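Clultura — Caderno de manutenção doméstica
Conselhos para a casa e a oficina

Gavetas e portas de armário: verificação, afinação e arrumação de ferramentas

Atualizado em 2 de setembro de 2025

O mobiliário de arrumação de uso diário está sujeito a um desgaste lento, que passa despercebido até que uma gaveta deixe de fechar ou uma porta comece a roçar na vizinha. As recomendações seguintes destinam-se a residentes e a responsáveis por espaços comuns e aplicam-se a armários baixos com gavetas e portas de dobradiça, com ou sem estante superior. O texto foi preparado por Marietjie Ntuli e revisto por Hemant Pal.

Antes de começar

Retire das gavetas os objetos pesados e os frágeis. Os artigos miúdos podem permanecer no interior, desde que não ultrapassem a altura da frente. Desimpeça o chão diante do móvel numa faixa suficiente para abrir a gaveta por completo e trabalhar de joelhos sem esforço. Extensões e réguas elétricas devem ficar afastadas da zona de trabalho, com os cabos encostados à parede.

Para a maioria das afinações bastam uma chave de fendas, uma chave Phillips de tamanho médio, um pano seco e uma lanterna. Não se recomenda o uso de aparafusadora elétrica em dobradiças: a força é difícil de dosear e o furo pode perder a rosca.

Gavetas

Abra a gaveta até ao limite e observe as duas corrediças. Se uma delas apresentar folga, aperte os parafusos de fixação pela ordem em que se encontram, da frente para trás, sem forçar o último quarto de volta. Limpe as calhas com o pano seco. A acumulação de pó e de cabelos é a causa mais frequente de uma gaveta que prende a meio do curso.

As corrediças não devem receber óleo de cozinha nem vaselina. Quando o fabricante admite lubrificação, aplica-se uma quantidade mínima de produto à base de silicone e retira-se o excesso. Numa gaveta com 25 kg de carga máxima indicada, convém não guardar mais de 20 kg — a diferença protege as calhas quando a gaveta é aberta com brusquidão.
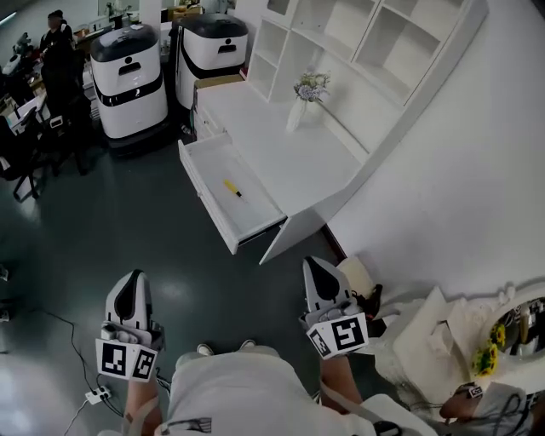

Portas de dobradiça

Uma porta que não encosta por igual raramente precisa de ser substituída. As dobradiças de caneco têm, em regra, um parafuso de regulação lateral e outro de profundidade. Rode apenas um de cada vez, até 4 voltas no total, e feche a porta depois de cada correção para avaliar o resultado. Em portas com duas dobradiças, comece pela superior.

Se a porta ficar entreaberta por si mesma, verifique primeiro se o móvel está nivelado. Um pé ligeiramente baixo altera o alinhamento de toda a frente, e nenhuma regulação das dobradiças resolve essa situação de forma duradoura.

O que guardar na gaveta das ferramentas

É conveniente reservar uma gaveta para as ferramentas de uso corrente. Uma chave de fendas de cabo amarelo, ou de outra cor viva, distingue-se com facilidade num interior branco e volta mais depressa ao seu lugar. As restantes recomendações são breves:

Forrar o fundo com feltro ou cortiça fina, para que as peças não deslizem.
Guardar parafusos soltos em caixas com tampa e etiqueta.
Colocar lâminas e pontas viradas para o fundo da gaveta.
Manter fora do alcance das crianças qualquer ferramenta de corte.

Tampo e estante

O tampo deve conservar-se quase livre. Um vaso pequeno com flores artificiais não prejudica a superfície, mas tanto o vaso como as pétalas carecem de limpeza regular: um pincel macio é suficiente para as flores, e um pano ligeiramente húmido para as folhas. As caixas de cartão em trânsito não devem permanecer junto à borda do tampo, de onde caem ao menor toque.

Nos nichos abertos, a limpeza faz-se de cima para baixo. Em móveis brancos devem evitar-se esponjas abrasivas, que deixam o acabamento baço — água morna com sabão neutro é adequada na generalidade dos casos.

Periodicidade

A verificação completa realiza-se uma vez por ano, de preferência em maio, quando é possível manter as janelas abertas durante a limpeza. Os parafusos das gavetas mais utilizadas justificam uma segunda verificação no outono. Os pedidos de esclarecimento podem ser dirigidos a Shanti Dubey, no balcão de apoio da Clultura.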